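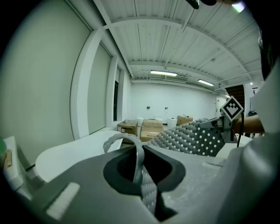 Gripper and marker, big room at Hindodcombe.

The Wrong Pile Won

6th July

I have been putting off writing this up, mostly on account of having been wrong in front of people since January. But the numbers have stopped moving, the grippers are back on charge, and I have run out of other things to tidy.

For anyone who has wandered in from the posts about bread: my day job is teaching robot arms to handle things with two hands. The way we do it at Rasness is to have a person do the job first, holding a pair of grippers built like the ones on the robot. Each gripper has a camera that sees its own fingers and whatever is past them. There are printed markers on the outside so we can work out where the two hands are relative to each other. You do the task, you put the thing down, you do it again. Later a model looks at all of it and tries to work out what a hand ought to do next. No robot is needed for the first part, which keeps the robot free for the part where it embarrasses you.

This year's task was bending. Take a flexible sheet by its two sides, bring the hands together until it makes an arch, hold the arch, and set it against a stop without letting it spring open. A child can do it. I have watched a child do it, with a cereal box, while looking at something else.

A robot finds it hard for a boring reason. When you carry a mug, the mug stays the same shape and you only have to care where it is. When you carry a bendy sheet, each hand is changing what the other hand is holding. Pinch a little low on the left and the right side twists. Correct the right side too fast and the whole thing pops. The model has to learn that its two hands are having an argument, and that the way to win is to move slower.

The plan was 2,000 demonstrations. We got 1,219 that recorded properly from both sides. The rest of the story is about what I did to those, and why I should have left them alone.

I am a tidy person with data. I like a folder where every recording starts with hands open, ends with the job done, and has no funny business in the middle. So before training anything I went through the lot and sorted it into two piles. One was called clean. The other was called junk, and I typed that name in lower case with real contempt. Junk was any recording where somebody fumbled: the sheet slipped and was caught, a corner went the wrong way and was walked back, the person stopped and thought about it for a while. If they got there in the end, but not gracefully, junk.

The sorting took me most of three weeks. I made a page of rules for it. I had opinions on what counted as a hesitation. At one point I had a subfolder called "hesitation (mild)". I was, looking back, having a lovely time. 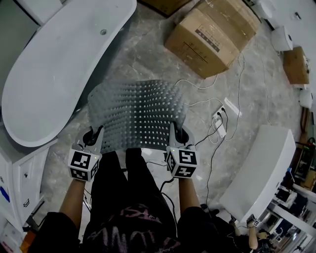 We train with a package called Parolico, which we wrote ourselves and which has all the charm you'd expect from that. It is a fairly ordinary imitation setup. Pictures from both grippers go in, along with how open the fingers are and where one hand is relative to the other, and a short stretch of motion comes out. Then it looks again and predicts another stretch. There is nothing in it that I would wave around at a party. The test robot is Feyisa, two arms on a steel frame with a bad habit of finding the one position where its left elbow hits its own cable.

I trained one model on the clean pile. I trained a second on both piles together, purely so I'd have something bad to put next to the good one. Every chart needs a short bar. Each model then got 18 tries on Feyisa, same sheet, same stop, same starting spots marked on the table in tape, with the two models taking turns so that neither got all the good light.

The clean model managed six.

The one with the junk in it managed 13.

I did what any scientist would do and assumed the labels were swapped. They weren't. I checked the file names, then the dates on the files, then I made a fresh copy of each model with a silly name so I couldn't fool myself, and ran a few more. Same story. I went for a walk around the building, came back, and it was still the same story.

Once you watch the failures, the reason is so plain that it's a bit insulting. The clean model is beautiful right up to the moment something goes wrong. It comes in smoothly, takes both sides, starts the arch, and if the grip is good it finishes like a show-off. If the grip is a little off, it has no idea. It has never seen a sheet on its way out of a pinch, because I spent three weeks making sure of it. So it carries on with the motion it would make if everything were fine. The arms finish the move with great dignity while the sheet is on the table. On one try it pressed nothing at all against the stop and held it there.

The other model is ugly. It pauses. It opens a finger a hair, shifts, closes again. Twice it backed all the way out of a half-made arch and began over, which I had never asked for and had personally tried to delete. It moves, in fact, a lot like a person who has done this many times and is slightly sick of it. And it gets there.

Other people have found versions of this before. If your training data only covers the good path, small errors push you off the path and then you're in country you have no map for. I knew that. I have explained it to new starters with a marker pen. I had just filed it as a thing that happens to driving and walking and other people's projects, and somehow thought that hand-picking neat recordings was a different activity from throwing away the map.

There is an honest objection, and I'll make it before somebody emails. The mixed set is bigger. Maybe it wins on size and the fumbles have nothing to do with it. So I trained a third model on a mixed set cut down to match the clean pile, with the same number of recordings drawn from both piles by a dumb random pick. That one got nine out of 18. So size is doing some of the work and the fumbles seem to be doing some too, and 18 tries is not a lot of tries, and I would not bet my car on the exact split. I'd bet my bike.

I also looked at whether all junk is equal, having already paid for the subfolders. It isn't, or I don't think it is. The recordings where the person slipped and caught it seem to help most. The ones where they simply stood there thinking are a mixed blessing. Train on enough of those and the robot learns to stand there too, with a patience no human could match. I had one run stop halfway through an arch and stay put until I got bored and hit the button. "Hesitation (mild)" may have had a point after all, and I'm going to mention that to everyone who teased me about it. 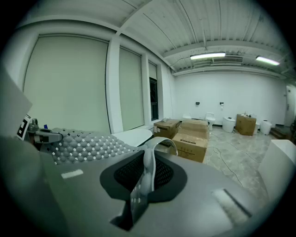 What we've changed at Hindodcombe is small. People holding the grippers no longer start over when they mess up. If it slips, fix it and keep recording. This took some getting used to, since everyone has the reflex of wanting to hand in nice work, and you can hear them sigh when a corner gets away from them. For part of each session we now also start from a bad position on purpose, one side gripped too low or the arch already leaning, and work back from there. It feels silly for the first ten minutes. After that it feels like ordinary work, and your forearms hurt in a new place.

The only recordings I still throw out are the ones where the tracking loses a hand. When that happens, the gap between the grippers as recorded can jump to something no pair of arms could do, and a model will believe it. Ask me how I know. Feyisa has a small dent, and so does the table.

Things I don't know yet, in the order they bother me:

Whether any of this holds for a stiffer sheet. With a stiff one a slip is over before you can react, so there may not be much of a catch to learn from. I have a suspicion and no data.

Whether faked fumbles are as good as real ones. Starting from a bad grip on purpose gets you the recovery but skips the moment of losing it, and I think that moment might matter. We have too few of the faked kind to say.

Whether a new person on the grippers beats an old hand. Everybody got better at the task over the months, me included, and so the later recordings have fewer slips in them. I now find myself slightly annoyed when somebody does it well.

I'd like to get the other 781 done before I write this up anywhere with a reference list. The junk folder has been renamed "recoveries". The script that loads it still looks for a folder called junk, so there is also a link called junk that points to recoveries, and that's how it will stay until somebody else inherits it.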